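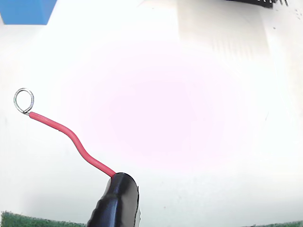 Page last changed: Tuesday, 4:15 p.m.

Wire handling cell at Brindarby workshop moves to looped ends

The two-finger wire handling cell being built at the Brindarby shared workshop has moved from straight cut wire to pieces with a formed end. The current test piece is a length of red insulated wire with the bare conductor bent into a small loop and the strands wrapped back at the base. The gripper finger is coated in black rubber and holds the wire by its insulation.

Majdi Mahasneh and Rehema Kimaro started the build in November on a secondhand arm bought from Bivine. The aim is to pick up a prepared wire, turn it so the loop lies flat, and place the loop over a screw post. Crimping and soldering are outside the scope of the project.

Mahasneh said the loop changed the control problem more than expected. "With straight wire we only cared about where the tip was. Now the roll angle matters too, and a soft wire does not pass the roll along its length very well."

The controller logged 3029 pick attempts on straight wire before the change. Of those, 1789 ended with the tip inside the target zone. Most of the misses came from wire that kept a bend from the spool. Kimaro has since added a step that estimates the curve of the wire before the finger closes, and the grip point is now set 30 mm back from the end of the insulation.

Grip force was also lowered. The first setting left marks in softer insulation, and the rubber coating gives enough friction at the new value. Coatings are dipped by hand and replaced when the tip begins to tear. Lachlan Faulkner is testing a thicker mix, which needs a longer cure and a wider jaw opening.

The motion code runs on a Wondby board at 8 ms per cycle. Tala Fakhoury is rewriting the part that handles slip, and the new version will be tried on the looped wires first. Screw post trials will follow once the fixture plate is drilled. Members who want bench time on the cell should write to Ziad Karaki.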